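4. Safe working at the table (hand-held grippers)

Applies to all Cerndale rooms using the Staka hand-held pair. Read section 3 (charging) first. Last changed April, O. Mthembu.

4.1 Before you pick anything up

1. Sleeves up or tight cuffs. Lanyards off. Long hair tied back.
2. Check both finger pads. Ribs whole, no peeling corners. A pad that lifts at the edge gets swapped, not glued.
3. Work each gripper open and shut 5 times, slowly. Listen for clicking at the pivots. Any grit or stiffness, stop and fit the spare.
4. Wipe pads with a damp cloth. No alcohol, it hardens them.
5. Walk the floor round the table. Bags, leads, shoes out of the way. You will be looking at your hands and not your feet.

Note: pads are rated for 3000 closes. Write the running total in the pad log at the end of each session. Don't guess it.

CAUTION: keep fingers off the linkages while the gripper is moving. The gap between the inner and outer links closes to nothing and it will pinch.

4.2 Setting the table

1. Leave household things where a household would leave them. Lamps, books, vases are fine. The rules below are for what must NOT be there.
2. No open liquids. No knives, blades, pins or loose needles. No lit candles. Medicines go in the locked drawer.
3. Glass allowed only if it's not a target item and is well back from the front edge.
4. Cloths: flat enough that nothing rocks on them. Don't let one hang down where a knee or a foot can catch it.
5. Soft items to be folded go towards the middle, within easy reach of both arms. Crumpled is fine. Piled higher than the pads can open is not.
6. Names, addresses, post, bank letters, screens showing anything personal: take away or turn over. Photographs of people same.

4.3 Two people at one table

Allowed, with conditions. One leads, one follows, and you agree which before starting. Leader says "in" before reaching across the middle and "out" when clear. Follower waits for "out". If you both go for the same item, both let go.

Keep the two pairs of grippers apart. If the housings touch, stop, check the fingers are still straight, then carry on. Hard knock = full check as in 4.1 and a line in the log.

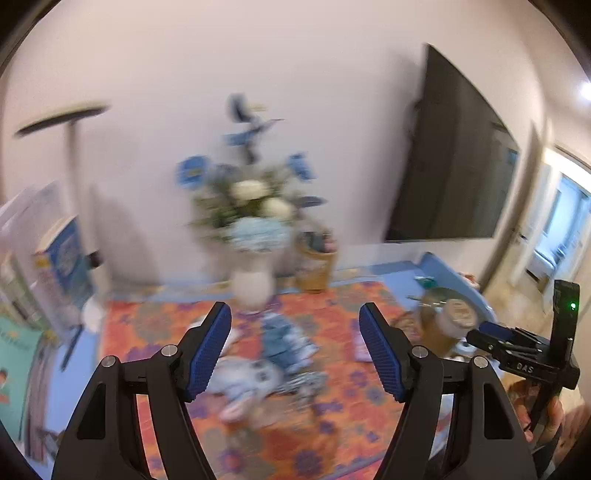 How close to a vase or lamp may I work?
Close enough to reach the item without brushing past anything tall. If your forearm or the outer link would pass over it, move the item towards you first or leave it out of the task. Never steady a tall object with the other gripper.

4.4 While working

1. Move at normal hand speed. Turning quickly at the waist is the usual cause of knocks, and it blurs the recording aswell. Turn feet first.
2. Pads touch the item, then close. Do not stab down at the cloth.
3. Fabric caught in a link: stop, open fully, put the gripper down, free it by hand. Don't pull.
4. Dropped item: leave it till the task ends unless someone could tread on it.
5. Break after 12 minutes. Put the grippers down on the rest, not on the table edge.

CAUTION: if a pad, pin or screw comes off, stop and find it before anyone else uses the table. All of it. Small parts are a choking risk in rooms where children or pets are let in later.

4.5 Stopping

Anyone in the room can call stop, visitors included. Grippers open, arms down, step back. Restart only when the person who called it is happy. You don't have to argue the case on the spot, put it in the log afterwards.

4.6 After

1. Switch off, pads open.
2. Wipe down, check pads again, fill in pad log.
3. Put borrowed household things back in thier proper place.
4. Report anything broken on form 189, even if it was cheap. Damage to the housings goes to Li-hua Cheung the same day, before the next charge.

Note: Clirnell pads look the same and do not fit. They go on, then slip under load. If you find any in the spares box take them out.

Section 5 covers storage and transport.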